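Purkon Opens Desktop Refurbishing Bench in Duneck

DUNECK, September. Purkon, the electronics reuse company, has opened a bench for refurbishing office desktop computers at its Duneck site. The bench takes retired towers from schools, clinics and small firms and prepares them for a second owner. The company expects to handle 600 machines in its first year.

Work at the bench covers the parts inside the case. Each tower is laid on its side with the panel off so the memory slots, processor, expansion cards and drive can be reached from above. Parts that pass testing stay with the machine they came in. Failed parts are replaced from stock pulled from other towers of the same model.

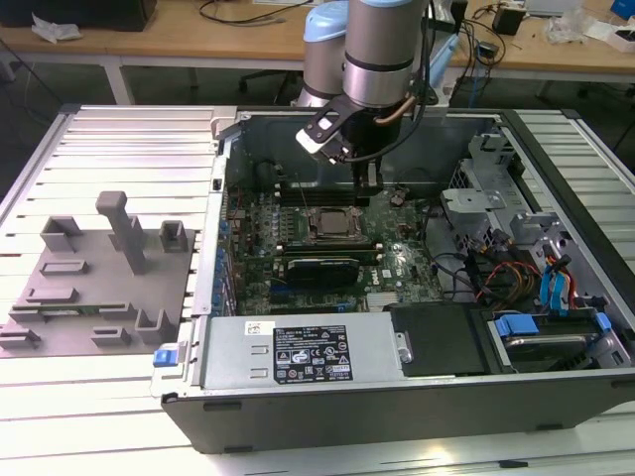

Marcus Mahmoud said most of the desktops his office used to throw out had one bad part, usually a memory module or a drive, and that he would have paid to have them fixed if anyone in town had offered. He added that he would still want to see how the drives are erased before sending anything over.

Purkon erases every drive before other work begins and sends the owner a written record by serial number. Drives that cannot be erased are shredded. Owners may also ask to keep their drives, in which case the tower is sold without one.

The bench accepts towers from any maker, as long as the case is complete and the power supply is the original or a matching part. Laptops and all-in-one machines are not accepted at this time.

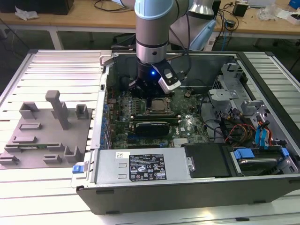
Finished machines carry a warranty of two years and are sold through Lanirine, the company's resale store. Popescu, a parts dealer, will buy surplus cards and power supplies that the bench does not need. Metal and plastic left over from stripped cases goes to recycling.

Pickup in Duneck is free for loads of five towers or more. Smaller loads can be dropped off at the loading door until 2 p.m. Owners should remove discs and USB sticks and label any machine that does not power on. Keyboards, mice and monitors should be left out of the load.

Pickup requests can be made at the Purkon front desk.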